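Flevdale Neighbors Forum > Home & Garden > Getting a landline number moved over without losing it?

despina_m
Posted 13/01/2021
Hi all, long post, sorry in advance! My mother has had the same phone number for most of my life and she wants to keep it now that she's moving in with us. Telico says they can move it to our address, but the guy on the phone also said I'd need a "new line order" first, and then the lady I got the next day said absolutely do not place a new line order or the number goes back in the pool. So which is it?? Moving day is in February and she has given this number to every cousin, doctor and church friend she knows.

Also her old corded phone is coming with her. She won't hear a word about cordless.

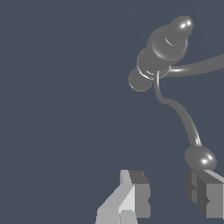 Reply #1
marcelino_q
The second lady was right. DON'T place a new order. Ask for a transfer of service and get the reference number before you hang up. I did this when we came over from Driltville and it took 4 days start to finish, no drama, same number.

Reply #2
baldy_evangelista
Disagree a little with Marcelino. It worked for him because Driltville is on the same exchange as us. If your mom is coming from Bunting (is she?) it's a different exchange and they can't just slide it over. You have to port it to an internet phone service and then plug her phone into the little adapter box. I paid $24 for the adapter and her corded phone should work fine on it. Mine does, and it's older than my kids.

Reply #3
despina_m
She IS in Bunting, ugh. So if the internet goes out she has no phone? That's kind of the whole reason she likes the landline. We lost power twice last winter and hers kept going the entire time.

Reply #4
baldy_evangelista
Right, no internet, no phone. You can put the modem and the adapter on a battery backup. I know people complain about the price but it gets us through most outages.

Reply #5
marcelino_q
"Most outages" lol. Adalberto, your power was out overnight in the ice storm and you were at my house charging your cell. I still say call Telico again and ask for somebody in the porting department, not the front line folks. They quoted my sister nearly $200 for a thing that ended up free. And she was in Bunting!

Reply #6
caua_f
Chiming in because I went through this with my dad. Two things I'd do over:
Don't cancel the old service yourself. Let the port finish and it closes on its own. I canceled early and we spent 3 weeks begging to get the number back.
Have her latest bill in your hand when you call, the name and address have to match exactly. Dad's had his middle initial on it and that alone got us rejected.
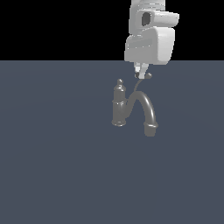 Simulated arm and gripper, plain background

Reply #7
despina_m
Cauã thank you, the bill is still in my late father's name so I bet that would've bitten us! I'll get that changed over first. And I'll ask for porting like Marcelino said before I spend money on a battery.

Reply #8
marcelino_q
Good plan. Write down who you talk to.

Reply #9
baldy_evangelista
Still think you'll want the battery. If you do go that way I can lend you mine to try for a weekend, just message me.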